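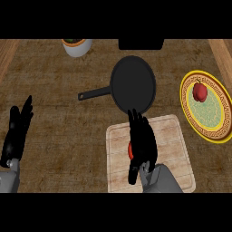

Kitchen scene in the sim, both arms up, Gillia hands on. Red thing in the right hand, pepper still on the plate.

To: grippers-and-arms list
Subject: Re: Re: hands vs two-finger on the pan task
Date: Thursday, July 18, 2019

Sorry for the slow answer, been buried. Replying under the old message because half the list wasn't on the first go-round.

> We're trying to decide on end effectors for the two-arm cell at
> Skodville before we put in the order. Right now we have the Brutex
> parallel jaws on both sides. They're fine on boxes. Pans, less fine.
> Anyone run the Gillia multi-finger hands against them on the same
> task with the same controller? Not interested in the brochure numbers.
> Also is the Iwasaki controller worth the trouble or should we stay
> with what came in the crate.
>
> Would need an answer before the budget thing closes. Sim results OK,
> we know sim is sim.

OK so. Yes we ran it. All sim so far, no hardware hours on the Gillias at all, keep that in mind for everything below.

Setup: same two arms, same table, same start poses. Frying pan in the middle, cutting board in front of it, plate off to the right with the bell pepper. Couple of things along the back edge (potted plant etc) that nobody is supposed to touch but that the planner has to know about. Swapped only the end effector. 107 runs per gripper, seeds matched, so run 12 with jaws starts the same as run 12 with hands.

Small red object, right side: hands better, clearly. The fingers close over it and it mostly stays put while the arm moves. Jaws got it too but it squirts out if you're a bit off center. With the jaws we had to slow the approach way down, and then your cycle time is gone.

Downside, with the fingers wrapped over something that small you can hardly see it from above. In the overhead view you get a sliver of red past the palm and that's it. Our grasp check was color based and it kept reporting "empty hand" with the thing right there in the grip. Took me most of a morning to work out it was the camera check and not the hand. We went over to joint position plus fingertip contact and left the camera out of it. If you only have the overhead cam plan for this.

Pan handle: closer than I expected. Handle is long, straight, tapers a bit, points left, so the left arm gets a clean line on it. Jaws are good at that. Honest answer is the Brutex jaws beat the hands on the plain handle pick, simply clamp and go. Hands win once you ask for a tilt, the pan rotates in the jaws as soon as the body weight comes round. You can crank the force but then see my February post about what the force setting does to the motor temps model. It isn't pretty.

Plate: neither. Rim is low and the hands keep sliding on it. 4 good picks out of the whole batch with hands, 9 with jaws, I would not hang anything on either number. We stopped trying and have the pepper come off the plate instead of moving the plate.

Reach and clearance: hands are long. Longer than you think from the drawing. Coming in over the board the right fingertips end up just short of the pan and the forearm housing covers the lower part of the board, so anything you set down there is hidden and also in the way of your own wrist. We moved the waypoints up and back. Jaws had room to spare in the same spot.

Both arms at once: had the left one parked with fingers up while the right one works. Wastes it, I know. When we let both go for the middle the planner gets timid and you sit there watching nothing happen. Still tuning. Would like to hear if anybody has this going well, esp. with the pan in the middle like ours.

Controller. Iwasaki: I like it, but it's a pain to get going. Config parser is from 1971 or feels like it. One tab where it wants spaces and it loads the defualt gains without a word. Once up, finger motion is a lot smoother, fewer of those little snaps at first contact. With the stock controller the fingers all arrive when they feel like it and the object gets shoved before it gets held. For jaws I saw no difference worth paying for. Stay stock if you stay with jaws.

What I'd do if it was my money: hand on the right, keep the Brutex on the left. The right does the small stuff and the left does the handle. You save one hand and one set of cables and you don't lose the clean clamp. We have not run the mixed setup yet, it's next in the queue, so that's opinion and not data.

Things I don't know:
- friction in the sim is a guess. fingertip pads especially
- wear, no idea
- anything wet or greasy, no idea
- whether the contact sensing is as clean on the real hand as it is in the model. I doubt it

Can send the run logs and the scene file to whoever wants them, write me off list, they're too big for the archive. Scene file needs the newer build or the plate texture comes up gray. Doesn't affect anything, just ugly.

Will post the mixed numbers when I have them. Someone remind me if I go quiet.

> PS does the hand mount fit the old flange or do we need an adapter

Adapter. In the model anyway. Check the bolt circle before you order, ours was drawn wrong the first time.

This site uses cookies to keep you signed in to the list archive. Accept | Settings
Contact the list owner | Copyright remains with the individual posters | Back to top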